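Hand-held grippers vs. teleop for soft items

Print this thread | E-mail this thread

edwood_26
Aug 6, 2021
We're teaching a two-arm cell to fold and put away knit stuff. I started with remote control, a pair of leader arms and a monitor, and got 10 usable demos in an afternoon. Then Bence Hajdu talked me into the hand-held grippers. Same task, no robot in the loop, just a person at the table. I won't go back. Has anyone here trained a policy on that kind of data and run it on real arms?

mhirvonen
Yes, with mixed results. What are you folding? Towels are easy. Anything with a cuff or stretch will eat your demos.

edwood_26
Knits, dark blue with a white print. Two from the gripper cameras and one from the head camera:

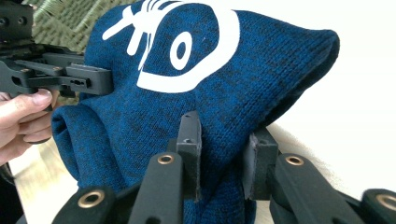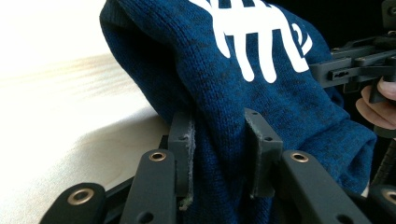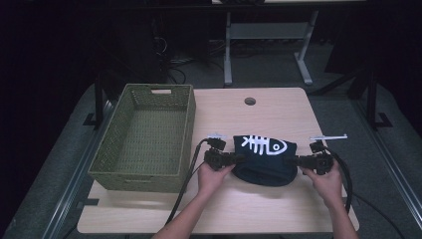
My target is 500 demos before I train. I'm at 361. The part I can't settle is where to pinch. If I grab shallow, the fold comes out flatter but I drop it more. If I grab deep, I never drop it and the fold is a lump.

rahimi_lab
Grab deep and pick one way of doing it. We let three people demonstrate however they liked and the policy dithered between grasps. Fewer demos, done the same way, worked better for us.

mhirvonen
Disagree. If every demo has the same grasp, the arm has no idea what to do when it misses by an inch. Let people vary and keep the recoveries in. I'd also slow down — hands move faster than your arms can, and then you're stretching the timing after the fact.

rahimi_lab
Recoveries, sure. Random style, no. Those are two separate things.

zenness
I'd still keep some teleop. With hand-helds your wrist will do things the arm can't reach. We threw out 26 demos in one week over joint limits. With remote control you find that out right away.

edwood_26
Fair. I replay each one in sim before I keep it, so the bad ones get caught there. It does cost me an evening. Slowing down I can try on Monday.

mhirvonen
Check your cable slack too. Ours tugged on the left hand and it showed up in the wrist angle on every single demo.

zenness
What are you using for the finger pads? We change ours when the pickups get sloppy, but I never wrote down how often.

Print this thread | E-mail this thread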